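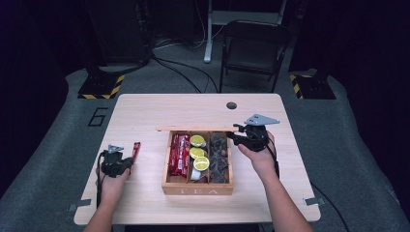 페켁(Pekeck)이 지난 일요일 캘빌 작업동의 문을 열었다. 로봇이 인간의 일자리를 가져가는 현장을 보러 온 손님들은, 뜻밖에도 인간이 로봇의 일을 대신 하고 있는 모습을 한참 지켜보았다.

이날 공개된 작업은 찻상자 정리다. 작업자가 양손에 검은 그리퍼를 쥐고 빨간 포장의 간식 바를 나무 상자 칸에 채운다. 손가락을 쓰면 금방 끝날 일이지만, 그러면 로봇이 배울 것이 없다는 게 회사의 설명이다. 이렇게 모은 동작 기록은 팔 두 개짜리 로봇 '울로(Ullow)'의 학습에 쓰인다. 울로는 이날 옆방에서 전원이 꺼진 채 손님을 맞았다. 악수는 사양했다.

안내를 맡은 이베트 푸아리에 현장 책임자는 "제일 어려운 건 레몬 조각"이라고 했다. 세게 쥐면 눌리고 살살 쥐면 떨어진다는 것이다. 지금까지 쌓인 찻상자 작업 기록은 442건. 그중 레몬이 바닥에 떨어진 것이 몇 건이냐는 질문에는 "그것도 다 데이터"라는 답이 돌아왔다.

오후에는 관람객 체험이 이어졌다. 신청자 14명이 차례로 그리퍼를 잡았고, 제한 시간 안에 간식 바를 칸에 넣은 사람은 일곱 명이었다. 성공한 이들에게는 차 한 잔이, 실패한 이들에게도 차 한 잔이 주어졌다. 맨손으로 상자를 정리하려던 초등학생 한 명은 정중히 제지당했는데, 속도만 놓고 보면 이날 최고 기록이 될 뻔했다.

장비를 댄 매키넌(McKinnon) 측은 손목 부담을 줄인 새 그리퍼를 준비 중이라고 밝혔다. 무게가 얼마나 줄어드느냐고 묻자 "들어 보시면 안다"고 했지만, 들어 볼 물건은 아직 없었다.

체험을 마친 한 관람객은 팔을 주무르며 "로봇이 빨리 배웠으면 좋겠다"고 말했다. 아들과 함께 온 다른 관람객은 집에 있는 찻상자부터 정리해야겠다며 일찍 자리를 떴다. 푸아리에 책임자도 남의 집 찻장은 아직 계획에 없다고 했다.

다음 공개 행사는 7월에 같은 장소에서 열린다. 페켁은 그때는 울로가 직접 상자를 채울 예정이라고 했다. 레몬을 맡길지는 정해지지 않았다. 참가 신청은 현장 접수로만 받으며, 체험 희망자는 소매가 짧은 옷을 입고 오라고 회사는 당부했다.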